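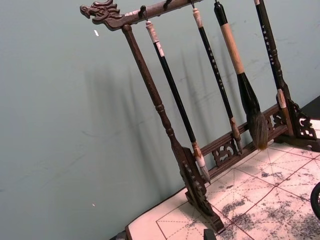 Two arms on the studio tables: how is it going at your place?

inkstone_ida
Posted 20/01/2020
We sell brushes, racks, practice cloths and everything else a person buys in January and puts in a closet in February. There's a teaching studio behind the shop, and until this winter the tables got reset by hand between classes. Now one of them gets reset by a Gidey, two arms, which my boss Graziella Fabbri introduced to us as "a colleague." The colleague does not come to the staff lunch.

The job is pens back in the holder, brushes back on the rack, cloth squared up. I used to do a table while thinking about dinner. Now I do the other tables while thinking about the Gidey. My hours are the same, my title is "studio support lead" (there is no one under me), and I've got a tablet that tells me when to go stand near it.

Curious what changed for people elsewhere. I'm less interested in whether robots are good. My brother-in-law has that covered.

palletjack44
Warehouse here. What changed is that I used to be tired in the back and now I'm tired in the eyes. Same pay. Congratulations on lead.

Thornapple
Unpopular opinion, but resetting tables was never anybody's dream. I did it for 8 years at a pottery studio and I would have handed it to a trained goat. If a machine wants to hang up brushes, let it. Ida, what were you going to do with those hours otherwise?

inkstone_ida
The other tables, Thornapple. I said so. I'm doing the other tables.

But fine, the real answer. Resetting was when I looked at the stock. You hang up a brush and you notice the loop is fraying, or that some beginner has mashed the tip flat. The Gidey has no opinion about a mashed tip. It hangs up a ruined brush with the same respect as a new one. We had a customer pick one up in class and ask if it was a style.

So now there's an inspection round on the tablet. I walk over and look at the brushes, which I was doing before for free, in my head.

Graziella_F
I didn't know you posted here, Ida. Hello.

For the record, the inspection round was your idea and I thought it was a good one. Also for the record, the arms were bought so that we could run a second evening class without asking anyone to stay until ten. We run it. You don't stay until ten. I'd count that as a change.

inkstone_ida
Hello Graziella. Yes. That part is good. I would like the minutes to show I was going to get to it.

palletjack44
lol

mrs_quill
This thread is now better than my job.

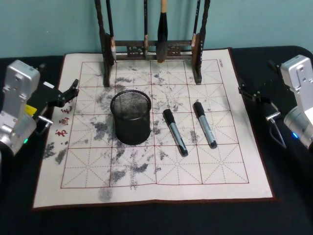
We went with a Stomau at the school supply place where I work, and the part I'd warn you about is the furniture. Everything gets rearranged for the machine's comfort. We used to keep the markers in a nice ceramic jug. The jug is now in the break room holding forks, because someone decided the Stomau was happier with a different container. Nobody has ever asked what container I'm happier with, and I've been there longer.

Setup took most of a month. The quote was for a week.

Thornapple
A jug of forks sounds like a win for the break room.

mrs_quill
It tips over.

dockside_ben
I'm on the other side of this, I install for Kerari. Two things. First, ask who gets to stop it. In shops where any employee can hit pause and fix something, people get used to the arms pretty fast. In shops where you have to call a supervisor, they hate them, and I'd hate them too. Second, write down what the old person noticed before you move that person. Ida's mashed brushes are the standard case. It's never in the job description and it's always the first thing customers see.

palletjack44
Where were you when we got ours

dockside_ben
Probably in a van.

Graziella_F
Anyone can pause ours. Ben, the second point stings a little, but I'll take it. Ida, would you put a list together? On the clock.

inkstone_ida
I have 44 items already. Some of them are about the thermostat.

Thornapple
I still say goat. But I'll admit I used to check the glazes while I wiped down, and I'd forgotten that until now.

mrs_quill
Has anyone used a Kekine? Our manager left the brochure next to the forks and I'd like to know how worried to be.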